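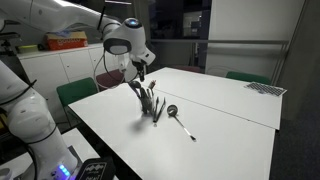
Cutlery is easy, Karpenko told us after the first month on the Jelia kit; it was the ladles that kept two operators busy until lunch, and any listing for this job ought to mention ladles before it mentions Python.

The listing has been changed accordingly.

Teleoperation and Evaluation Technician, Jelia Two-Arm Kit
Homside, Nutmont site
Full time, fixed term of 12 months, on site

Homside sells and supports the Jelia kit, a tabletop package of arms, grippers, mounts and control software for labs and small integrators that work on household handling tasks. Before each software release we run the kit through a fixed set of kitchen tasks and publish the results to customers, failures included. The technician runs those tasks, records them and writes up what went wrong.

Duties

Set up the table for each task according to the layout sheet: utensil holder, ladles, spatulas, slotted tools and loose items.
Drive the arms by hand controller to record demonstrations. The current target is 48 accepted episodes per shift. Rejected episodes are kept and labeled with a fault code.
Run the same tasks under policy control and score each attempt against the written criteria.
Check camera calibration with the checkerboard at the start of the shift and after any arm or camera has been moved.
Inspect gripper fingers, cable routing at the wrist and base fasteners. Replace worn finger pads.
File defect reports against the kit. A report needs the software build, the episode number, the joint log and one plain sentence stating what happened.
Answer second-line questions from customers in writing, usually on grasping thin handles, picking from crowded holders and recovering from a protective stop.

Required

Experience operating or maintaining robot arms, CNC equipment or comparable machinery.
Working knowledge of the Linux command line. Enough Python to read a script and change a parameter safely.
Clear written English.
Able to work seated at a controller for up to 30 minutes at a time, with breaks between blocks.
Normal or corrected depth perception.

Useful

ROS 2, hand-eye calibration, basic soldering, prior data labeling work.

Terms

Day shift, 8:00 a.m. start. Paid training on the kit during the first two weeks. A completion payment of $2,000 is made at the end of the term. Remote work is not available for this position.

To apply

Send a resume and one fault report you have written, with customer details removed. Applications without a fault report will not be read. Shortlisted applicants complete a paid half-day trial on the kit at Nutmont. Applications close at the end of April.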